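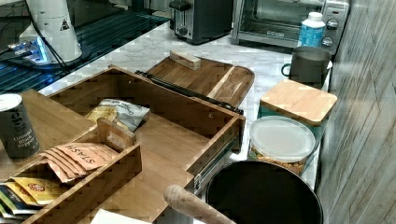 Capítulo 8
El consumo eléctrico en la vivienda

8.1 Presentación del capítulo

La energía eléctrica que utiliza un hogar depende de dos magnitudes: la potencia de cada aparato y el tiempo durante el cual permanece en funcionamiento. El presente capítulo aplica a la vivienda los conceptos de potencia, energía y efecto Joule estudiados en la unidad anterior, e introduce la lectura de la factura y de la placa de características.

Al finalizar el capítulo, el estudiante deberá calcular la energía consumida por un receptor, expresarla en kilovatios hora y estimar la carga simultánea de un circuito. Se recomienda repasar previamente la ley de Ohm y la conversión entre julios y vatios hora.
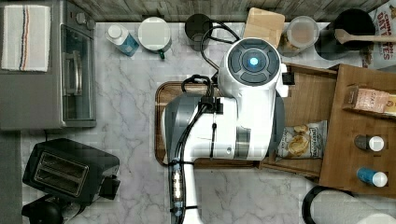

8.2 Potencia y energía

La potencia eléctrica expresa la rapidez con que un receptor transforma la energía. Se mide en vatios (W) y se obtiene multiplicando la tensión por la intensidad en los receptores resistivos. La energía es el producto de la potencia por el tiempo:

E = P · t

Cuando la potencia se expresa en kilovatios y el tiempo en horas, el resultado queda en kilovatios hora (kWh), unidad habitual de facturación. Un kilovatio hora equivale a 3,6 millones de julios.

Considérese un receptor de 400 W conectado durante 8 horas. La energía consumida es 0,4 kW · 8 h = 3,2 kWh. Una lámpara de 40 W, en el mismo intervalo, consume 0,32 kWh, es decir, la décima parte.

8.3 Los aparatos que producen calor

Las tostadoras y los hornos eléctricos de sobremesa contienen resistencias que se calientan al paso de la corriente. Su potencia suele ser elevada en comparación con la iluminación, aunque se empleen durante periodos breves. El termostato de un horno interrumpe y restablece la alimentación para mantener la temperatura, de modo que la energía consumida en una hora puede ser inferior a la que resultaría de multiplicar la potencia nominal por ese tiempo.

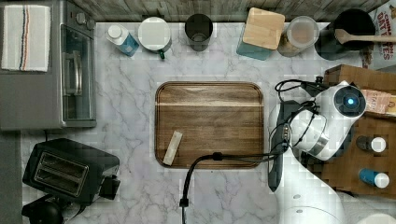 Figura 8.3. Horno de sobremesa y tostadora de dos ranuras.

Antes de conectar varios receptores a un mismo circuito debe sumarse su potencia y compararse con la admitida por la instalación. El interruptor automático protege los conductores frente a las sobrecargas y no debe sustituirse por otro de mayor calibre sin revisar la sección del cable.

Actividad inicial

Anote la potencia indicada en la placa de tres aparatos de su vivienda y el tiempo de uso diario de cada uno. Calcule la energía consumida en un día y conserve los resultados para el apartado 8.4.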